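Replacing the drive in the old tower: notes on caddies and bays

The desktop I use for backups has been due a storage change for a while. The data partition was at 100 percent in May, and the operating system had started to complain at every login. I keep the parts list short on this machine: one drive, one caddy, one data cable, one power cable.

The case is an older tower, bought secondhand from Benjelloun in Irinbridge. It opens from one side and is much easier to work on lying flat. With the side panel off, the power supply sits in one corner, the board forms the floor, and the drive area is at the opposite side.

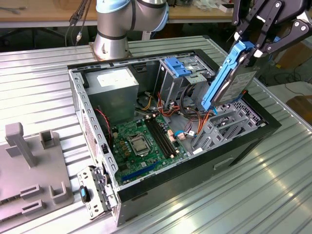
Siham Abdel Rahman
Writes on hardware maintenance and home storage

The blue plastic caddy holds the drive and goes into the bay with it. Mine grips a 3.5-inch drive by the screw holes along its sides, using pins molded into the plastic, so no screwdriver is needed. The pins wear. If a drive rattles when the caddy is shaken gently, replace the caddy. Plokby sells a compatible one, though the plastic is softer and the tabs take more force to release.

Orientation matters more than people expect. Check which way the connectors face before pushing anything into the bay. The data and power connectors share one edge of the drive, and on this case there is little slack in either cable. I route the data cable first, leave it lying across the case wall, and plug it in once the caddy is seated. 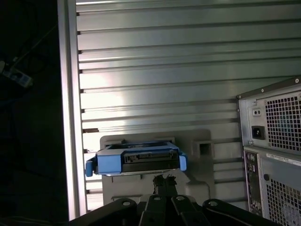 Squeeze both tabs inward slightly, line the caddy up with the bay and push evenly on both sides. Pushing on one side only will rack it, and a racked caddy can feel seated when one latch is still open. Pull back lightly on each tab to check.

The memory slots on this board are best filled after the drive work is finished. Modules go in at the same time as the dust gets blown out, with the power cord disconnected throughout.

First boot: enter the firmware setup and confirm that the drive is listed at its full size. Mine reports 4000 GB. I then run a long self-test overnight before copying anything – the short test takes a couple of minutes and misses too much. The copy itself I do by folder, with checksums, using the Kostau script from an earlier post.

I set the usage alert at 80 percent this time. The old drive goes on the shelf, labeled, and stays there for 7 months before I wipe it.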